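Minutes, Urkness mobile team, June

Present: Costel Todorova, Vlasta Dervishi, Danica Popescu (minutes). Apologies from Zorica Delić.

## 1. Puzzle game release

Costel reported 3666 sign-ups for the open test, against a target of 4000. The store page stays as it is until the target is met. Vlasta asked for the level select menu to load before the ad banner — agreed.

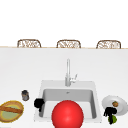

*Red sphere at the kitchen sink, rendered.*

## 2. Bug list

27 bugs are open, four of them crashes on older phones. Danica will close duplicates by the next meeting. The save file problem on tablets stays at top priority. Leltis has sent its translation of the tutorial, and two strings run past the button edge.

Vlasta wants the daily reward moved to level five. No decision — carried over. 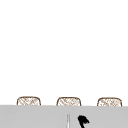 ## 3. Pricing

Costel proposed one paid version without ads. Vlasta preferred a free download with a single unlock. Agreed to test the unlock first.

## 4. Actions

- Costel: reply to Renaud on the soundtrack license
- Vlasta: shorten the two tutorial strings
- Danica: send Zorica the bug list

Meeting closed at 4:15 p.m.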